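4.2 What changed at the counter

I spent most of July in the prep kitchen at Plornico, and I'll admit I went in expecting grumbling. There was some (mostly about cables!), but the talk kept coming back to who gets to stand where. Before the Saavedra cell went in, the 12 people on the roster shared the sink and the bench pretty much as they pleased. Now they plan their mornings around it, and two of them told me they come in early just to get the washing-up done first.

Gervasio Olivares, my co-author, logged 216 handovers between staff and arms over the study. About a third involved somebody shifting a cup or a plate so the arm could get at something else. None of that is in anyone's job description, and I think it should be. The staff call it "clearing for it", and they got quite good at it, though it's tiring by Saturday.

Figure 7 has the arms at the counter, with the sink, the blue bowl of coloured beads and the plate of pale strips all sharing the one stretch of bench. 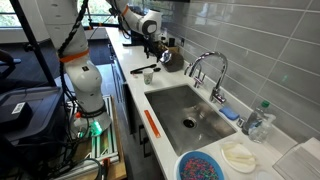
Figure 7. The work area at the counter, two arms in place.

4.3 Pay and rosters

Nobody lost hours, which was the first thing I asked. The newer hands picked up the clearing and the older ones kept the cooking, and that split wasn't in the plan we'd agreed with management.

Last updated: July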